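Hitby Desktop Refit Guide
Section 3: Fitting the processor, memory and card

14 shares
2 comments

Read this section right through before you start. Allow 15 minutes for the processor and the same again for the memory and card. The steps apply to the Tusine tower and to most cases of a similar size.

Before you begin

1. Shut the computer down, switch it off at the wall and unplug every cable, including the monitor lead.
2. Hold the power button in for a few seconds to clear any charge left in the board.
3. Take off the side panel and lay the tower down with the open side facing up. Put the panel somewhere it will not be stepped on.
4. Put on an earthing strap and clip it to bare metal on the case.

CAUTION: Do not open the power supply unit. There are no parts inside it that you can mend, and it can hold a charge after it has been unplugged.

Laying out the parts

Take the new parts out of their bags only when the case is open and ready. Hold cards and memory by the edges and keep your fingers off the contacts. If you have the Goler parts tray, use it. A clean antistatic mat will do if you have not.

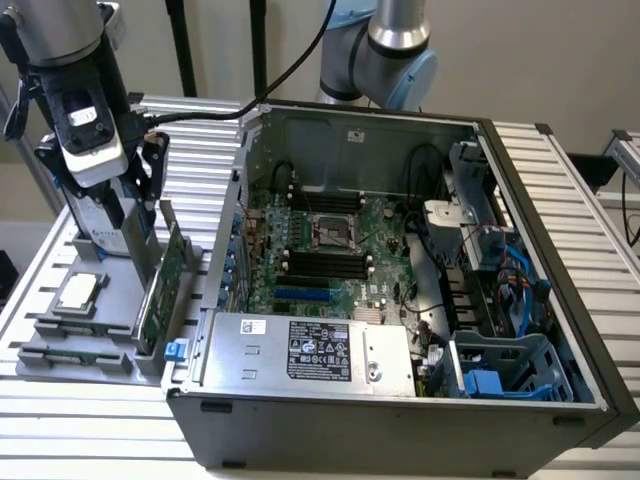 Parts should be kept apart from one another until they are needed. A processor goes down flat with the metal side up, so that the contacts underneath are not rubbed. Cards can be stood on edge or laid down, as long as nothing rests on them. The grey tray has a square pocket for the processor, a slot that holds a circuit card upright and a long groove towards the front for a thin module. Keep the tray close to the case – you should not have to carry a bare processor across the room.

Fitting the processor

5. Release the socket lever and raise it fully, then lift the retention frame.
6. Find the small triangle on one corner of the processor and match it to the mark on the socket.
7. Lower the processor straight down. It should drop in under its own weight. Do not press or slide it.
8. Close the frame and bring the lever down until it hooks under its catch. Some resistance is normal.

NOTE: If the processor rocks, lift it out and check the direction again. Bent pins are not covered by the Montoya parts warranty.

Fitting the memory and card

9. Open the clips on the memory slot, line up the notch and press both ends down until the clips close.
10. Remove the blanking plate, push the card squarely into its slot and put the screw back.

Go on to Section 4 to fit the cooler. Do not switch the computer on before the cooler is in place.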